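## 4. Setting up the soft-goods workspace in Avitz Studio

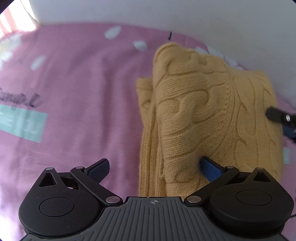

*Fig. 4-1. Wrist view with the right fingertip against a knitted sweater.*

By now you should have both grippers paired and streaming, and if you don't, please go back to Section 3 and get that settled first. The steps in this section teach Avitz Studio where your fingertips are, what counts as cloth, and how bold the planner is allowed to be when it suggests a grasp. Set aside a quiet half hour for it the first time through. After that you'll probably do the whole thing before your coffee cools!

You will need the wrist camera stream, a plain or lightly printed bedsheet, and one thick knit item. A cable-knit sweater is our favorite – the twisted pattern gives the depth module plenty to hold on to, and the folds give the segmenter something honest to struggle with.

### 4.1 Register the fingertips

1. Open **Workspace > Wrist View** and choose the gripper you want to register. Start with the left one if you have no preference.
2. Check that the small crosshair target on the gripper body is inside the picture, down near the bottom. Studio uses it as the anchor for everything else in the view.
3. Click **Find Anchor**. A green outline appears over the crosshair and stays put when you tilt the gripper.
4. Open and close the fingers slowly, all the way, three times. Let the fingers rest a moment at each end so the tracker can settle.
5. Click **Assign Tips** and mark each pad. The two pads may be different shades of blue, as they are in Fig. 4-1, where the left is navy and the right a good deal brighter. Studio keeps a separate color model for each pad, so please mark them one at a time and don't use **Copy to Other Side**.
6. Click **Save Tips**, then repeat for the second gripper.

**Note:** The dark corners you get with a wide lens are masked for you. If a fingertip wanders into the masked area, its marker turns gray and comes back when the tip does.

### 4.2 Teach the cloth layers

1. Spread the sheet over the bed and put the sweater on top, folded and a bit bunched. There's no need to make it tidy. A raised fold near the collar and a loose flap along one side make much better teaching material than a neat square.
2. Go to **Perception > Layers** and click **New Background**. Paint a few strokes over the sheet, and be sure to cross any prints on it. Pale petals, lettering and colored label shapes all need a stroke or two, or Studio will offer them to you later as small, very flat garments.
3. Click **New Garment** and paint over the sweater. Include both the heavy cable areas and the finer ribbing.
4. If a lower flap shows as its own region, select it and the main body together and click **Same Item**. The two stay separate as layers but move as one piece in the planner.
5. Set **Edge Detail** to 270. Lower values are fine for towels and pillowcases, but on chunky knits they tend to round off the hem, and then your grasps land a little too far out.
6. Click **Train Layers** and wait for the bar to fill.

**Caution:** Keep the second gripper registered while you train. An unregistered fingertip resting on the garment will be learned as part of it, and the only cure is to delete the layer and paint it again.

### 4.3 Set contact and grasp limits

1. Bring one fingertip to the edge of the garment and leave the other hovering over the sheet.
2. Open **Planner > Contact**. The touching tip should read **Garment** and the hovering tip should read **Free**. If both say **Free**, raise **Contact Sensitivity** one notch and look again.
3. Choose the **Listow** grasp profile for knits, or **Zwahlen** for thin woven cloth. You can switch between them at any time without retraining.
4. Set **Layers per Grasp** to 2. This lets the planner pinch a fold without gathering up the whole pile.
5. Click **Preview**. Suggested grasps appear as short lines between the two pads. Click through several of them, and reject any that end on the sheet.
6. When you're happy, click **Save Workspace** and give it a name you'll recognize in April.

**Note:** Daylight from a window can brighten one side of the view quite a lot. If your layers were trained in the morning and look ragged by 4 p.m., run **Perception > Refresh Light**. It leaves your painted strokes alone.

### 4.4 Messages you may see

**2089 – Anchor lost.** The crosshair is hidden or out of view. Move any cloth off the gripper body and click **Find Anchor** again.

**2401 – Tip overlap.** Studio believes two fingertips from different grippers are in the same spot. Separate them by a hand's width and click **Resume**. If the message returns, repeat 4.1 for both grippers.

Saved workspaces can be opened on any computer running the same version of Studio. To share one, use **File > Export Workspace** and include the tip models.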